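Taltevel sorting drive asks residents to use three baskets. Will they?

August 5, 2019

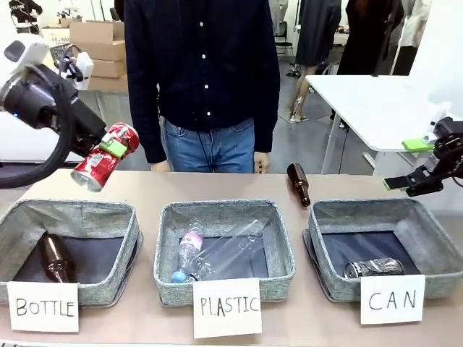 The recycling push that starts in Taltevel this September rests on a simple idea: bottles in one basket, plastic in the next, cans in the last. Organizers say households that follow it will cut the load at the Lacerda depot. They have not said by how much.

The plan covers 300 homes and will run for 40 days. Each home gets three gray fabric baskets and a set of cards to label them. Gilmar Rezende, who is running the drive for the recycling firm Keltitach, calls the method "something a child can learn in a minute."

Maybe so. But the hand-lettered cards already raise a question. One says BOTTLE and the next says PLASTIC, and a plastic water bottle could fairly go in either. Rezende said the first is meant for glass and that "people will figure it out."

A similar effort on the Ditevier side of town ended early, and no results were ever published. Rezende said this one will be different but could not point to a target.

Residents can sign up at the depot office, 2321 Lacerda Road. There is no charge for the baskets. Keltitach has not decided who pays to replace them.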